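From: Graziella Grasso
To: cell-users list
Date: November 8, 2023
Subject: Re: Left gripper lets go under load, two arm cell

Hello everybody,

Thank you to those who answered so quickly. I reply to the list and not only to the person who asked, because the Santoro group wrote to me that they see the same fault.

> On the Vikik cell we had the left gripper open by itself during
> a hold. There was no command to open in the log. It was only one
> time, so we restarted and continued. Is this the same as yours?
> Did you find if it is the motor or the software? And is it safe
> to keep running with a person next to the table?

Yes, I believe it is the same. I try to answer in order.

With us it happened 2 times in 669 runs of the cup task. The first time was in May and we also restarted and continued, which I regret now. The second time the cup was already in the air. The gripper motor went into overload protection and switched off its torque, and the fingers became free. The log has no open command because there was none. The arm software did not read the error bit of this motor, so it believed that the cup was still held and it went on with the next motion.

The cause in our case is the closing target. It was set to fully closed, so on a paper cup the motor pushes against the wall of the cup for the whole hold. With a short hold you do not see anything. When the other arm is slow and the hold becomes long, the motor gets too warm and protects itself.

What we changed:

The closing target is now a little under the width of the cup, and the current limit is lower. The Trukance driver has this parameter, but it is not saved after a power cycle, so please write it again in your start script.

The error bit is read in every cycle. If it is set on one arm, both arms stop. Before, only the arm with the fault stopped, and this is the part I like least, because the two grippers work very close together.

After the change we made 100 runs with long holds and did not see the fault. I do not want to say that it is solved. The Drirska people use a different power supply and I would like to see their numbers first.

About the person next to the table: my answer is no. Until the stop for both arms is working and you have tested it, please keep hands outside the cell when the torque is on. Also to pick up a fallen cup. A free gripper is light, but the arm behind it is still moving.

Could you send me your log from one minute before the event? I need the motor temperature and the current, the rest is not necessary.

Best regards,
Graziella 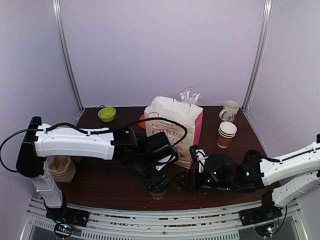 Left gripper holding a paper cup, right gripper close to it by the bag.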